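Thursday, June
Entered by Mahtab Kermani

Second day with the soft navy pads on the hand-held gripper, and I want to get this down while my wrist still remembers it. Jozef asked me to compare them with the hard ones we started with, on folding and moving clothes, and I promised him a page he could read over his coffee. So, Jozef, good morning!

I did the hard pads first, 16 picks, all on knits and T-shirts. They hold beautifully once they have hold of something, but they like to slide over the top layer of a folded piece and come up with nothing (I lost 8 that way, and two more where only the top layer came along and the fold opened up like a book). Then I swapped pads, which took longer than it should have, as the left pin was tight again and I had to go looking for the small driver. It was in Trí's drawer. It is now back in Trí's drawer.

The soft pads are a pleasure. You can press down at a bit of an angle, let the tip give against the cloth, and then close, and it gathers the whole fold without much fuss. The grey knit with the ribbed band was the one I was most worried about, so I kept going back to it.
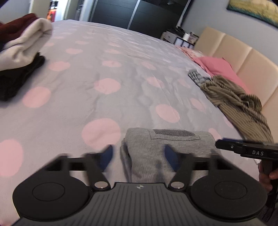 Soft pads at the grey knit, right pad against the fold.

What I don't love is the speed. If I move the way I would with my own hand, the pads smear in the video and Yến says her tracker loses the tips for a moment. She would like me to slow down on the approach, and I did try, but I noticed I then start thinking about every single pick and they all come out a little stiff. Maybe there's a middle pace. Thu Ông was much smoother at this than I am when we did the towels at Tilterstead, and I'd like to borrow an afternoon of her time before we decide anything.

Also, the bedspread. On a few picks the soft tips caught the spread along with the garment and pulled up a little tent of it. The hard pads never did that. Closing a touch higher helped, though then I was back to missing the bottom layer on thin things.

Still to do: the striped olive piece, left crumpled, with both sets of pads. Ask the people at Nilter if the pads come in a firmer grade. Yến has the clips up to 110 and I'll send her the rest tonight.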